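About Us

Hi, and welcome to Grodier! I'm Annapurna Kurian, and I run this place with Rostyslav Hnatiuk, who handles the sewing machines while I handle pretty much everything that has to be stuffed, brushed, mailed or found again after it rolls under the shelving. We mend and clean plush toys, and we also sell secondhand ones from the front of the shop in Planham.

I started out fixing my own kids' stuffed animals at the kitchen table. Then the neighbors' kids' animals, then a very large giraffe from the dentist's waiting room (the neck took me 12 evenings, I will never forget that neck). By April of the next year I couldn't get to my own stove, so I went looking for a room to rent and found our little storefront on Suvarna Street.

Bears and rabbits are still most of what comes in. But my favorite shelf, and I'll admit I'm the one who keeps adding to it, is the food! Plush toast, plush pickles, a slice of pizza with a face. I love how much work goes into the labels on these things. On the red ketchup bottle it's all thread: HEINZ and TOMATO KETCHUP in black capitals, a little 1869 in red, and a green stitched border running inside a tan one, all on a white patch. When a patch like that gets fuzzy at the margin I leave it alone, mostly. Trim too close and you nick the stitching, and then you're re-embroidering letters at eleven at night with your glasses on your forehead. 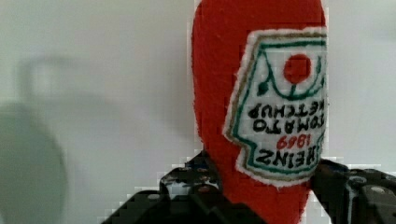
Rostyslav thinks I'm too soft on the food shelf and says a toy with a flat base and no arms is the easiest repair in the building, so I should stop charging myself extra time for it. Fair enough. He'd rather have an old mohair bear with a loose head any day, and he can keep them, they shed all over my sweater.

How it works: bring your toy in, or mail it in a box with a note telling us its name and what hurts. We write back with a price before we touch a thing. Small seams are usually done in 3 days. New stuffing, new eyes or a full wash take longer, mainly on account of the drying, which I refuse to rush. If you want the old stuffing back, say so in the note (lots of people do, and we'll bag it up for you).

Last year we sent 1,235 toys home, and the oldest owner who came in to pick one up was 62 and had driven over with the seat belt already fastened around an empty spot for her elephant. I cried a bit, she cried a bit, the elephant looked great.

We're open Wednesday through Saturday, next door to the Poltico bakery. Ring the bell if the door sticks, and give it a good shove.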